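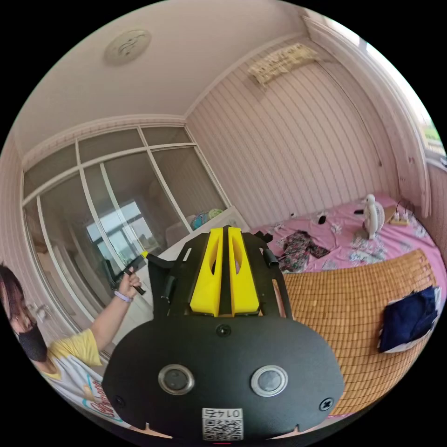

January, bedroom 2, sheet 1. Start 9:40.

Carried over from the hall cupboard: same method, same codes. K stays in the room, M moves elsewhere in the flat, D leaves. Entries go in by zone, starting at the wardrobe and finishing at the window. Annag has the master list and wants the numbers continuous across rooms, so this one opens at line 763.

Zone A, wardrobe and the white cabinet at its right-hand end. Sliding doors, part frosted and part mirror, white strips between. Left-hand door binds over the last hand's width of travel. Vacuumed the bottom track and tried it again: slightly better, still binds. Rollers probably need height adjustment. Did not touch the screws, Gregor wants to look at them first. Hanging space goes to long items only from now on. Folded items to the shelves, darks below and lights above, as agreed for bedroom 1.

The stuffed toy on top of the cabinet (blue, green, pink) is K. It was entered twice in the draft, once under cabinet and once under toys. Struck the second entry.

Zone B, bed. Used as the sorting surface, which is convenient but means the bed has to be cleared before it can be listed. Order of work:

Small items off the pink sheet first, into the shallow tray, sorted later at the table.
Patterned garment, green and maroon: folded in thirds, to shelf. Hawi queried whether it should hang. Checked the shoulder seams for stretch and left it folded.
Navy cloth: already folded, moved as is. The white sheet under it to the linen pile, M.
White plush duck: K, to the cabinet top beside the other one. It stands without support on a hard surface.
Bamboo mat: lifted by two people and rolled from the short side. Don't fold it. The one from the hall cupboard has a crease where somebody did and the strips have started to separate there.

The mat leaves a fair amount of dust on the sheet when rolled in place. Next time roll it over a drop cloth. Wiped the underside with a barely damp rag and stood it on end for an hour before tying. Tied in two places with cotton tape, no elastic.

Zone C, power. There is a power strip with white plugs on the far side of the bed, by the wall. I don't like it on bedding and have written it up as a change: strip to go on the floor at the skirting, clear of the sheet, plugs labelled at both ends. Wumpini has the Stolix label tape. Measured the run along the wall and the existing lead should reach without an extension, but only if it goes behind the bed head. Not moved yet - need to know what each plug serves before anything is pulled out.

Zone D, fixed items. Air conditioner high on the striped wall, cream casing. Filter slid out, grey with lint, washed in the laundry tub, drying on the rack. Do not run the unit until the filter is back in. Pink wallpaper is sound at the seams I could reach from the step. Colour is a shade paler near the window, recorded as fading, no action.

Masks: Struan asked whether they are needed in here. Yes for the track, the mat and the filter. Optional for folding.

Stopped 12:15. More than half the sheet done.

Open:
Door rollers - Gregor.
Plug identification and labels - Wumpini.
Contents of the tray, unsorted - me.
Refit filter when dry, then test on fan only.
Top shelf of the wardrobe not reached. Need the taller step, last seen in the Matheson store room.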